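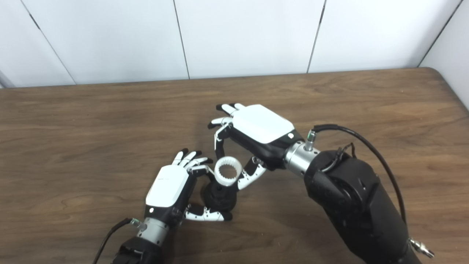
May 21, 2022

Notes on the crash reconstruction, Raststead junction. For myself, and for Morven when she is back.

Today I worked again on the speed estimate for the delivery van. The police sketch gives the final position of both vehicles, but the skid length is written in two places and the two values do not agree. I used the longer one first, then the shorter one. The results are far enough apart that I don't want to write either of them in the report yet. Jayson Galang has sent a message to the Nomville station to ask for the original field sheet.

Friction: in February we took the drag value from the old table. Czerwiński told me then that the table is for dry asphalt of a different type, and he was right to complain. The road at Raststead got a new surface two years ago. I will repeat the calculation with the value from our own sled test, when Jayson finds the notebook where it was written. It is not on the shelf with the others.

Event data from the car: the download was complete on the 3rd attempt. The first two stopped at the same place, so I suspect the cable and I put red tape on it. Please do not use it. The engine speed is 3000 at the last point before the impact and the brake switch is off. The driver said to the police that she braked "very hard". Both can be true if she braked after the last recorded point. I should be careful with the wording here. Morven's remark on my earlier draft was that I write "did not brake" when I only know "no braking recorded". Corrected on page 4, still to correct in the summary.

Sight line: I drew it again with the hedge at its full height. From the stop line the driver of the van sees the main road only after his front wheels are already over the paint. The photographs from the Seson side were made in winter, when the hedge had no leaves, so they don't help with this.

To do:
- field sheet from Nomville (Jayson)
- new cable
- repeat speed with sled value, both skid lengths
- ask Morven if the insurance office wants the drawing in color
- file box 27 goes back to the archive, the key is in my drawer

Stopped at the second page of the witness statements. The cyclist gives a different order of events from the bus driver, and I want to read him again tomorrow with the map open.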